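How to Compare Two Grippers on a Mug Hanging Task

Reading time: 4 min
Filed under: Robotics, Grippers, Step by step

When you have two grippers and one arm, it is easy to try each of them for a few minutes and choose the one that feels better. I did this in the past and I chose badly. In this tutorial I explain the test I use now. You need one arm, a mug, a mug tree, a table camera and one free day, for me usually a Friday.

My two candidates are the Flitus, a parallel gripper with flat fingers, and the Vrabec, which has softer finger pads and closes more slowly. The controller software is Curau, but any software that can replay a saved position will be fine.

Step 1. Fix the things that should not move

Put the mug tree on the table and mark the outline of its base with tape. Do the same with the stand of the camera. If somebody pushes the table between the first gripper and the second, your numbers are not comparable anymore, so check the tape before each block of trials.

Tighten every knob on the camera stand. Mine was sinking very slowly and I noticed it only in the evening, when I had to repeat everything.

Step 2. Set the tool length

The fingers of the two grippers do not have the same length. In Curau, open the tool page and enter the distance from the wrist flange to the fingertips. Save it under the name of the gripper. If you forget this, the second gripper will stop before the mug or push into it, and you will blame the gripper for it.

After the change, move the arm to one known point above the table and look from two sides. When the fingertips are at the right place, continue.

Step 3. Choose the start position and the peg

Place the mug always on the same mark with the handle in the same direction. Choose one peg and stay with it. A middle peg is a good choice for the beginning. The high pegs ask more from the reach of the arm, and with the low pegs the wrist comes near to the table.

Step 4. Run the trials

I make 12 trials with each gripper, then I change the gripper and make the same number again. Kirstin Rankin, who shares the lab with me, prefers to change after every trial. Her way is more fair, but the mounting takes long and each mounting can bring a small error.

For each trial write down:
- if the mug was grasped
- if the handle went over the peg
- if the mug stayed after the fingers opened
- anything strange, in your own words
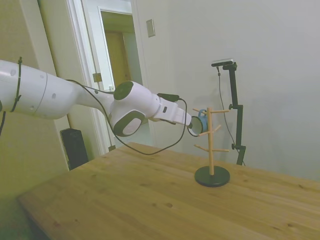 The cable needs your attention in this step. Leave enough slack for the wrist to turn fully, and then turn it by hand to both limits before you start the program. A loop which is too short pulls on the connector. A loop which is too long can catch a peg, and then you have measured the cable and not the gripper.

Keep the speed low. I use 300 mm per second for the free movement and much less near the peg.

Step 5. Read the results

Count the full successes first, and after that look at where the failures are. With the Flitus, most of my failures came at the release, when the handle moved together with one finger. The Vrabec had its problems at the grasp. For our Gelwood project the release is more important, so we took the Vrabec, and Gillespie Gourlay is now writing a new approach path for it.

Save the tool settings of the other gripper too. I deleted mine in September and had to measure again.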